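# Gromton製バークランプ 使用レビュー(ビンピッキングセルの容器固定用) 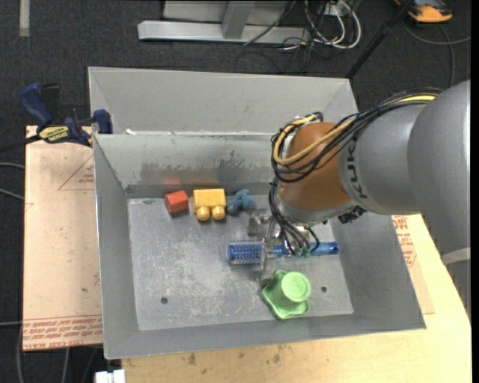
容器左奥の角をクランプで固定した状態。アームはKUKA。

ビンピッキングセルで板金容器の固定に使用しているバークランプについて記す。使用期間は2か月、把持動作の累計は500サイクルを超えた。評価対象はクランプ本体と、容器固定具としての適性である。

## 導入前の状態

以前はFoverの薄型マグネットベースで容器の底を押さえていた。容器壁面に指先が触れるたびに容器が横へずれ、カメラ座標との対応が崩れる。ずれが3 mmを超えると壁際の対象物で把持失敗が増え、外部キャリブレーションのやり直しになっていた。

## 取り付け

容器の縁をジョーで挟み、ハンドルを回して締める。工具は不要。取り付け位置はアームの進入側と反対の角とした。当セルではアームが右から入るため、左奥に置いている。ハンドルは容器の外側へ逃がす向きにする。内側に倒すと、壁際へ降りる姿勢で手首まわりのケーブル束と干渉する。

締め付けは手締めで足りる。過度に締めると縁が変形し、傾斜壁の角度が変わる。点群上の壁面モデルと合わなくなるため、締め付け後に容器のみの点群を1回取得し、基準と比較することを勧める。

## 使用結果

- 壁面接触後の容器のずれ:目視で確認できず
- ジョーの滑り:2回。いずれも縁に油分が残っていた
- 再キャリブレーション:導入後は定期分のみ
- 容器交換の所要時間:65秒(クランプの脱着を含む)

試験対象は積み木、ヘアブラシなど形状の異なる小物である。ヘアブラシのように細長いものは、柄が壁に近いと指先が壁をこすりやすく、容器への横荷重が大きい。固定の良否はこの種の対象で確認するのが早い。

## 保守

土曜の点検時に次の項目を見る。

1. ジョー当たり面の清掃。脱脂してから再装着する。
2. バーのねじれと傷。
3. ハンドルの緩み。締め直した場合は記録に残す。
4. 手首から降りるエアホースとクランプの離隔。最も低い把持姿勢で停止させて確認する。

4は同僚のTahira Usmaniの指摘で追加した。ホースを交換すると垂れ方が変わるので、その都度見直すこと。

## 難点

バーの突き出しが長く、制御側の干渉モデルに登録しないと経路計画で考慮されない。当方では直方体で近似し、余裕を持たせた。また1点固定では、クランプを支点とする回転方向の剛性が低い。重量物を扱う場合は対角にもう1本必要になる。MacKinnonのトグル式も試したが、保持力は高いものの台への穴あけが前提で、容器の位置を頻繁に変える用途には合わなかった。

## 評価

軽量物のピッキング試験で、容器配置を変えながら使うセルには推奨できる。量産設備には専用の位置決め治具を用いるべきである。次はUnariの短尺バーを同じ条件で試す予定。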